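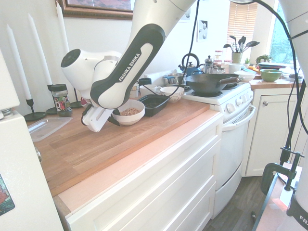

The long side of the Horkis, mid-snack, with the stove at the right.

Horkis butcher-block countertop: a review after 227 days

I put off writing this until I'd lived with the thing for a while, as the reviews on the store page are mostly from people who had owned theirs for one afternoon and were still in love. I'm past that. We now have more of a roommate arrangement.

What I bought: two slabs of the Horkis butcher block, one for each side of the stove, at around $300 apiece from the kitchen outlet in Jodville. What I was replacing: a speckled gray surface that had come with the apartment and hid every crumb so well that I once found out about a spill by leaning in it. The cabinets underneath stayed, white fronts and all, and so did the white stove and the fridge. I was told the wood would "warm up the room." It has. The room now looks like I bake.

Delivery and fitting

The slabs came wrapped in more cardboard than I own furniture. Instructions are a single folded sheet with drawings of a very calm man doing everything by himself. I had Gudrun Petersen from downstairs on the other end, and neither of us was calm. The cut edge by the stove took most of an evening and a borrowed saw. If your walls are straight, you'll be quicker. Mine were put up by an optimist.

The screws in the box are fine. The bracket that goes in the corner is a joke, so buy a better one while you're at the store.

Living on it

I like it, and I like it most at breakfast. It's quiet. Bowls go down with a soft thunk where the old counter used to clack, and my upstairs-facing bedroom neighbor has stopped mentioning cereal. The strips run from honey to a proper orange-brown, and the grain gives you something to look at while the coffee makes up its mind.

It's also deep, and a deep counter gets filled. Mine has mugs, jars and drinking glasses along the back wall and three tall white candles in black holders at the fridge end, which I put there to look like a person who has dinner parties. The front was supposed to stay clear. The front has bowls on it. There's a black plastic tray that started out as something to carry snacks in and now simply lives there, with ring-shaped oat cereal in it as often as anything else. I can't blame Horkis for that, but I'd like to.

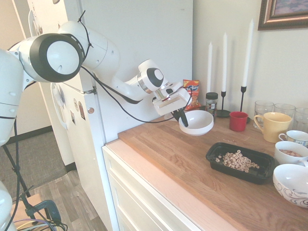
Stains, scratches, and the oil business

You have to oil it. The leaflet says once a month. Revathi Warrier, who talked me into wood in the first place, says once a week for the first while, and she has the better counter, so I did what she does. I've used the Plover board oil throughout. It smells faintly of a violin and takes all night to sink in, during which you'll forget and set down a mug.

About mugs: coffee leaves a ring if you let it sit. Turmeric leaves a souvenir. Both came out with 400 grit paper and a little patience, then more oil. I scratched it in the first week dragging a pot, and that came out too. You can't do that with stone, or with the gray speckle, where damage was forever but at least invisible.

What it won't forgive is standing water. Wipe up behind the jars. I found a dark patch in June under a jar I hadn't moved since we met, and it took 2 rounds of sanding before I stopped seeing it — guests never saw it at all, but guests don't pay for the counter.
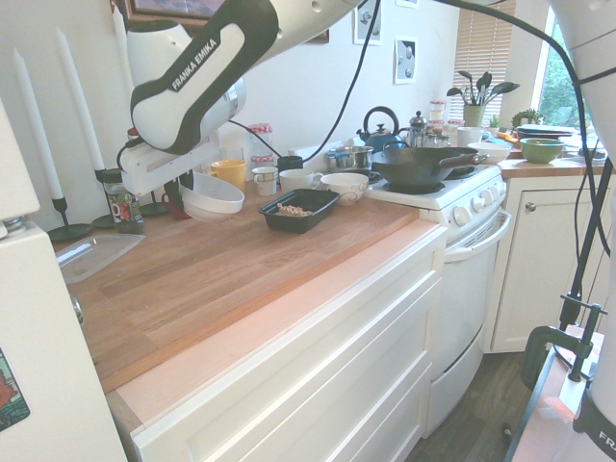
Warm orange-brown in good light. The clear lid belongs to something, and I'll find it.

Versus the Saithong

I nearly bought the Saithong slab, which Gudrun has. It comes with a factory finish, so no oiling, and it's thinner and easier to cut. It also feels a bit like a picture of wood. After a year hers looks exactly as it did on day one, and depending on your temperament that's either the whole point or slightly creepy. If you don't want a hobby, get that one.

Would I buy the Horkis again? Yes, with the better bracket and a straighter wall. Four stars. I'm keeping the fifth until I've seen what next winter's radiators do to the seam by the stove, and I'll update this if it opens up.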